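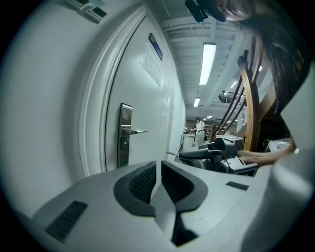 Does the choice of hand-held gripper change how well a policy transfers to the arm? In our trials it did, and the finger shape mattered more than the camera.

4.2 Comparison of hand-held grippers

We compared two hand-held grippers, the Okton and the Torach, each with a wide-angle camera on the body. Sihan Ding and 2 other operators recorded 70 demonstrations per gripper in February, and the same controller settings were used throughout. Policies were then run on the Noiphan arm.

Figure 6. View from the camera on a hand-held gripper. The light grey housing fills much of the lower half, with the corridor and ceiling lights behind it.

The housing takes up a good share of the view, so we masked it before training. Bright ceiling fixtures were a second concern - we fixed the exposure for all runs. Operators found the Torach easier to hold but slower to close. Nearly all of the failed grasps with the Okton were on thin objects, where the fingertips slid off before the arm began to lift.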